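Jhair Villanueva
8 de julio de 2024

1/ Llevo todo el fin de semana leyendo sobre la ley de medios de Cillonness y ya no puedo callarme. Abro hilo, va largo, traigan café.

2/ Para quien venga de fuera: el gobierno regional quiere que toda página que publique "contenido de actualidad" se inscriba en un registro. Toda. El periódico grande, la radio del barrio y el señor que cuelga las actas del pleno en su blog.

3/ Y quien no se inscriba, multa. 2.017 por la primera falta. ¿De dónde sale esa cifra? En el texto no lo explican, lo he leído entero dos veces (son 23 páginas, se puede, anímense).

4/ Que conste que yo voté a esta gente. Me creí lo de la transparencia, lo de las ventanillas abiertas, todo. Por eso me enfada el doble. 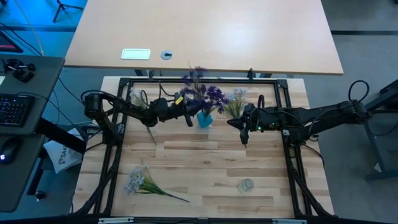 5/ Sigo. Lo que más me molesta es el artículo 16, que deja la decisión de quién entra y quién no en manos de la propia oficina de prensa del gobierno. O sea, el criticado decide quién puede criticarlo. ¿A nadie le chirría?

6/ Me contestaba ayer un conocido que exagero, que aquí no hay presos por escribir. Claro que no los hay! Pero una radio pequeña no necesita un preso para cerrar, le basta con una multa que no puede pagar.

7/ Ejemplo: Reltell. Son cuatro gatos, sacan un boletín los viernes y fueron los únicos que preguntaron por el contrato de la basura con Handham. Ninguno de los grandes lo tocó hasta que ellos insistieron. Con esta ley, Reltell tendría que pedirle permiso al mismo despacho que firmó el contrato.

8/ El portavoz dice que es "un trámite sencillo". Pues si es tan sencillo, que lo quiten y ya está, más sencillo todavía.

9/ También dicen que es contra los bulos. A mí los bulos me dan asco, mi madre recibe tres al día y se cree dos. Pero para eso ya hay juzgados, y un juez por lo menos tiene que dar razones por escrito.

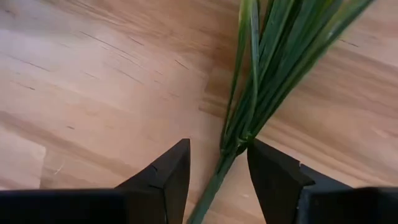 10/ QUÉ SE PUEDE HACER

11/ El plazo de alegaciones sigue abierto. Se presentan en el registro general o por la web (la web se cae cada dos por tres, guarden el texto aparte antes de darle a enviar, que yo perdí el mío entero).

12/ La asociación Lemma ha colgado un modelo. Llevan 1.211 firmas y quieren llegar a la votación con bastantes más. Yo cambié un par de párrafos del modelo para que sonara a mí — creo que es mejor que mandar todos lo mismo.

13/ Y no, no me paga ningún partido, que ya me lo han soltado dos veces esta mañana. La oposición propuso algo muy parecido cuando gobernaba y también lo puse a parir, busquen en mi perfil, hay un hilo de diciembre con bastante mala leche.

14/ A los que me escriben por privado diciendo "tienes razón pero no lo voy a compartir": los entiendo, de verdad, algunos trabajan para la región. Pero piensen un momento en lo que me están contando con esa frase.

15/ Mañana intento ir al pleno y lo voy comentando por aquí si me dejan entrar con el móvil. Si alguien sabe a qué hora abren al público, que me lo diga, en la página pone dos horas distintas.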